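Worktops and where people put things: small kitchens in the Holloway flats
Project report, group 4
Fraser Lennox, Areti Nikolaidis, Anil Menon
Supervisor: Henrik Rothe

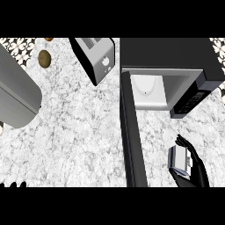
1. What we wanted to find out

How much worktop do people in small flats use for cooking, and how much goes on storage. We started with a bigger question (is the kitchen too small or is it just full) but Henrik told us to cut it down in the second week and he was right. So the question became: what share of the worktop is free when someone starts making dinner, and do they mind.

Holloway was chosen as Areti lives two streets away and the flats all have the same kitchen plan. One run of units, sink at the window end, cooker at the door end. Same plan on every floor, which made comparing much easier.

2. How we did it

Letter through 27 doors. 10 households said yes. Each one got a paper form with the kitchen plan printed on it and was asked to draw in whatever was standing on the worktop just before cooking, for five evenings. Then a short talk on the phone, mostly done by Anil.

We did not go into anyones kitchen. This was partly the rules at the time and partly that people tidy up for visitors.

The drawings were laid over a squared grid and we counted squares. Anything less than half a square was left out. Fraser did all the counting so at least the mistakes are the same mistakes throughout.

3. What came back

Two forms were no use (one had the plan upside down, one was filled in for a single evening). Eight left.

Free worktop before cooking was roughly a third. Lowest was a household of four where the only clear bit was beside the sink, and that was also where the washing up went. Highest was a man living alone who keeps his kettle in a cupboard and gets it out each time.

Things drawn most often: kettle, microwave, toaster, bread, fruit or veg, post. Post surprised us. Letters and keys turned up on six of the eight forms, nearly always at the door end next to the cooker. Nobody had mentioned this in the first phone calls.

Big items hardly moved over the five evenings. Small ones moved all the time but the total stayed about the same - people shift things along, they dont put them away.

4. What people said

"I chop on top of the washing machine."

"It's fine until you want to roll something out."

"The corner is dead. I put things in it and forget I own them."

Five of the eight said they would rather have one more cupboard than more worktop. We had expected it the other way round.

5. Problems

Small sample. Drawings are not to scale however nicely you ask. Phone talks were not all the same length, the later ones were better becuase Anil had worked out what to ask. We also forgot to ask how long each household had lived there, and that probably matters a lot.

Grid squares too big. Should have used half the size.

6. If we had more time

A shelf above the door end for post and keys, fitted in two or three flats, then the same forms again. Magnus Matheson in the workshop priced up a simple one for us at 20 pounds including brackets. Not built yet.

Forms and the grid sheets are in the blue folder in Henrik's office.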